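Small rack, long afternoon: the Rurnham cabinet gets its tidy

The network rack in the Rurnham workshop has been tidied. Readers who have been with us for a while may need a moment to take that in.

The job first appeared on the list in a February that few current members of the team will admit to remembering. It has been carried over faithfully ever since, usually with the word "soon" beside it, and once with the word "soon" underlined. It was finally done on a Sunday, when the rest of the building was quiet and the only people likely to complain about the network going off were the ones who had switched it off.

Fergal Nic Aodha, who drew up the plan, had allowed two hours. The plan ran to 12 steps. Step one was "find the key to the store room", and that took up most of the first hour. The key was in the store room door.

The rack itself is a modest affair: an open black frame with a switch at the top, a chassis of modules under it and an empty bay below that. The switch is a Netgear with twenty-four ports in two blocks, and it has outlasted three floor plans and the great carpet dispute. It was staying where it was. So was the chassis. What was up for discussion was everything plugged into them, and what to do with the gap.

The gap has had many suitors. The Mellana project would like it for storage. The Batum people would like it for something they have described in writing as "a second box, similar to the first box". A third proposal, put forward over tea, was that it be left empty so that air could go through it. This was felt to lack ambition, but it has the advantage of being what we have at the moment and costing nothing.

Labelling took the longest. Under the old system, each cable carried the initials of whoever had put it in, which worked very well until people started leaving. There was also a short-lived colour scheme, the key to which was kept on a whiteboard, which was cleaned. The new scheme uses numbers and a list. The list has been printed, and a second copy is kept somewhere other than the inside of the printer.

Six cables were found to be connected at one end only. One of them had been on the monthly check sheet as "working normally". They have been coiled up and put in the spares drawer, where they join a good many others that somebody thought might come in handy.

There was one moment of drama. A little after four, asset number 2277 was found to be listed as a monitor, a label printer and a chair. Asset number 1287, meanwhile, was not listed at all, although it had been serviced twice. Both entries have now been put right, and the chair has been given a number of its own. Anyone who has grown attached to the old arrangement can find it in the archived spreadsheet, tab four, under "final".

The network came back just before six. The door entry system took slightly longer to recover its composure, and two members of the team were able to enjoy the stairwell for rather more of the evening than they had intended. They have asked for it to be recorded that the vending machine on that landing takes coins only.

Next up is the Jaunzems room, where the equipment is newer and the cables have so far had less time to get to know one another. No date has been set. It is on the list, and the word beside it is "soon".

Until then, a few requests. Please don't move a cable to a different port because the light on that one looks friendlier. If you do have to move one, write it on the list, in ink, with your full name. And please don't put mugs on top of the switch. It has a flat lid and is pleasantly close to hand, and we do understand the temptation – but no.

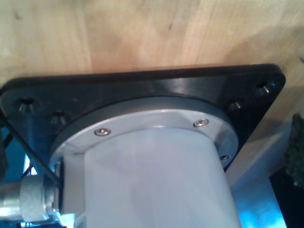
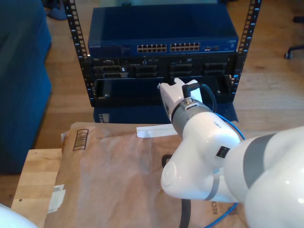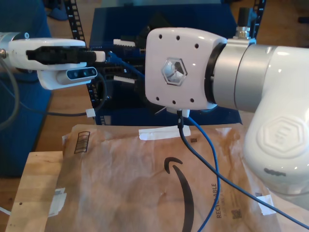
Rurnham Workshop | Networks and Equipment Team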